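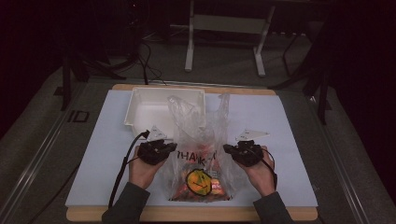
Thin shopping bags tearing when moved into storage bins

Posted in Kitchen and Pantry Storage

I restock the snack shelf in a shared break room. The snacks come home in thin translucent store bags, the kind with THANK in red and a smiley face on the front, and they go into white rectangular plastic bins with an open top. Individually wrapped items, nothing heavy. At present I lift the whole bag by the handles and tip it over the bin. In 2 out of 4 cases the bag splits at the base of one handle and part of the contents lands on the table. Is there a better method, or do I need different bags? I would also like to keep the bags usable as bin liners.

Posted by Onotier

The handles are the weak point. On a bag of this type the load passes through a narrow strip where the handle meets the side seam, and tipping puts nearly all of it on one side. Do not lift by the handles for the transfer.

Procedure I use:

Set the bag upright directly in front of the bin, long side of the bin facing you. Open the handles outward and roll the top edge down until it sits just above the contents. Slide one hand under the base, keep the other on the rolled edge, and lift both together. Lower the bag into the bin before you tilt it. Then turn it over inside the walls and pull it up by the bottom corners. The contents stay where they are.

Wrapped snacks catch on each other and come out in a lump, so shake the corners gently. If the bin slides on the table, put a damp cloth under it. A paper or fabric sheet over a smooth board can also move, in which case tape down the far edge.

Total time is under 30 seconds per bag. I have reused the same bag 20 times this way before a seam opened.

Posted by Gullo

just cut the bag down the side with scissors, faster

Posted by Patrício

Cutting works but the original post asks to keep the bags, so it does not apply.

One addition to the first reply. Check the size of the bin before you start. If the bag is wider than the opening, it will not go down inside the walls and you are back to pouring from above. In that case move the contents by hand in two or three lots. For bin liners, flatten the empty bag, fold it in thirds lengthwise and store it away from sunlight. The thin ones go brittle near a window.

Posted by Nakis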